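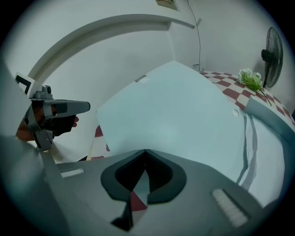 My sister reckons paper bills are for people who like losing things, and that if Provside wants to charge extra for posting one then good on them. We had this out over dinner in April and I'm still cranky.

Because it isn't the price of a stamp. It's the idea that you should pay to be told what you owe. My power bill last quarter was 653 dollars and I only knew because I went looking. Log in, forgot password, code to the phone, phone's flat. Then the bill itself, a tiny grey thing you have to pinch at with two fingers to find the one number you came for.

Paper sits on the bench. It nags. You walk past it with your tea and think, right, better do that. An email doesn't nag, it just slides down under forty others and then you get the late fee.

Flover used to send theirs for free. Stopped. Cinetti still does if you ring and ask, and wait, and wait some more. I moved the gas to them for that reason alone, which my sister thinks is mad. Maybe so.

And yes I know, trees. Fine. Send it on thin paper, skip the glossy brochure about their colour scheme or whatever they stuff in there. One page, both sides.

Think of the neighbours too. Plenty on my street in Quintanilla Court don't have a computer and dont want one. They've paid on time for decades. Now they're the ones charged extra, for staying exactly as they were.

Keep the app. Love the app if you like. Just leave the letterbox alone, and drop the fee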